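Budget thread: second two-arm bottle cell, lease or buy?

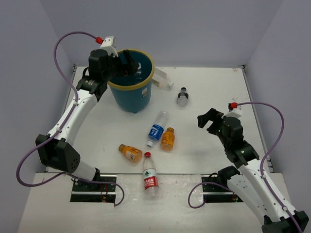

Page 7 of 15

morkitz_dan
OK so the quotes came back and I'm more confused than when I started. Our bottle-into-bucket cell at Akcombe is the one up top, two arms on a white table with walls on three sides, and I've been told I can have a second one if I can make the numbers behave. Quote from Niltance is for the pair of arms, grippers, table, walls, the lot, on a 36 month lease. Quote from Ocampo is outright purchase but arms only, and we build the table ourselves. I'm leaning lease. Talk me out of it?

palletjockey
I'll talk you out of it! Three years is a long time to be paying for something you'll want to change after one. We leased our first cell and by the second June I wanted different grippers and had to ask permission to swap them. On my own machine! (Well, not my own machine, and there's the problem.)

wendover_lane
Did your lease include parts though? Ours did and I've come out way ahead. We went through two wrists and didn't pay a dime.

palletjockey
Parts yes, labor no. And the labor was the bill that hurt.

morkitz_dan
Niltance says parts and two visits a year. After that it's by the hour. I haven't asked what the hour costs, which I realize is dumb.

tin_whistle
Ask before you do anything else.

Also, line item you don't have anywhere in this thread: cables. Look at those purple loops on your cell, running outside the arms all the way up to the wrist. On ours the outside cables were the first thing to wear, every time. We keep spares for each arm on the shelf and I budget them like printer ink. If Ocampo is selling you arms only, find out if the cables come in the box or if they're extra.

morkitz_dan
Oh that's a good one. Adding it. I had cables lumped in with "misc" and misc was already looking chubby.

greasegun44
Gonna be the grump here. Why two arms in each cell? It's bottles and a bucket. You could put one arm on each table and get two tables for the price of one. I said this back on page 3 and got yelled at.

wendover_lane
You got yelled at because you said it in caps lol

greasegun44
Fair. Still think I'm right.

morkitz_dan
I don't hate the idea. My trouble is the bottles lie every which way, clear ones and orange ones, different sizes, and the bucket sits way over toward the back on the left arm's side. With one arm on the right I'm reaching across the whole table for every drop. Could move the bucket to the middle I guess, but then it's in the way of everything.

greasegun44
Hang the bucket off the front. Costs you a bracket.

tin_whistle
Costs a bracket and then somebody kicks it. There's liquid in that bucket by the look of it, and the wiring in those front bases is out in the open. I'd pay for covers on the bases before I paid for anything fancy. Put that down too, Dan.

morkitz_dan
Covers. Down. This list used to fit on one page.

palletjockey
How many bottles are you even planning for? That settles more than the lease does.

morkitz_dan
252 a shift is what the plan says, one cell, with a person topping up the table. The second cell is supposed to double it, but I only have the one person, so somebody tell me how that works.

palletjockey
It doesn't. You need a feeder or a second person, and either one costs more over three years than the difference between your two quotes. Price that first.

wendover_lane
Agree with pallet for once. I'd still lease, but lease ONE more arm pair only after the feeding is sorted.

greasegun44
Or one arm per table.

morkitz_dan
Yes, greasegun, I heard you, I'm asking Ocampo for a single-arm price too. Happy? Revised sheet is due 16/03/2020 and I'll post it in here when it's in. If anybody has bought a small feeder for round bottles and doesn't regret it, please send me the model, I've got a blank row waiting.

tin_whistle
Bought one, regret it. I'll send you the model anyway so you can cross it off.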